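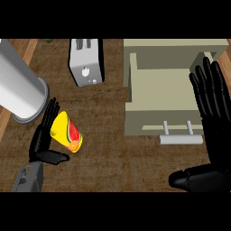
Reading the Letter of James together

Our house group at Whitlock Road has spent the spring in the Letter of James, and several people have asked for a note on where we have got to. What follows covers the first 3 chapters. The rest will come in the August newsletter.

James is a short letter and an awkward one. He doesn't build an argument in the way Paul does in Romans. He moves from trials to wisdom, from wisdom to money, and back to trials, and a reader who wants headings has to supply them. Martin Luther thought little of it and called it an epistle of straw. Most of us had heard that remark before we had read the letter with any care.

The verse that held us longest was chapter 2, verse 17: "Even so faith, if it hath not works, is dead, being alone." Terence Tindall, who was leading that evening, asked us to read it beside Ephesians 2, verses 8 and 9, where Paul says we are saved by grace through faith, "not of works, lest any man should boast". We took the whole session over the two passages and came back to them the next time.

The view most of us reached was that the two men are answering different people. Paul writes to those who think they can earn their standing before God. James writes to those who say they believe and then send a hungry neighbour away with a kind word. Both of them go to Abraham for their proof. Paul points to Genesis 15, where Abraham believed and it was counted to him for righteousness. James points to Genesis 22 and the offering of Isaac, years later.

Jade Heywood was not satisfied with this and said so. She felt we were too quick to tidy James up, and that verse 24 says what it says: a man is justified by works, "and not by faith only". We left it there. I would rather have an open question in the group than a forced agreement.

Chapter 3, on the tongue, needed less explaining. James compares it to the bit in a horse's mouth and the rudder of a ship, and then to a fire. It was a quiet evening. Several of us had something particular in mind, I think, and kept it to ourselves.

For those reading at home, take chapter 4 slowly, and read Proverbs 3, verse 34 alongside verse 6, where James quotes it. Chapter 5 has the passage on anointing the sick, which we will want more than one evening for.

The group is open to anyone. There are 11 of us at present and room for a few more. Bring whichever translation you are used to – we have several between us and the differences are often useful.

Sandra Lightfoot
May 2018

Comments

Phyllis Mellor: Thank you for this, Sandra. I missed the evening on Abraham and had wondered how it was settled. I am with Jade on verse 24.

Terence Tindall: Small correction, it was Brenda who first brought up Genesis 22. I only read it out.

Brenda Cheetham: Could we have Rahab next time? James gives her a verse of her own (2:25) and we went straight past it.

Contact the newsletter editor | © 2018 Whitlock Road Fellowship | Back to top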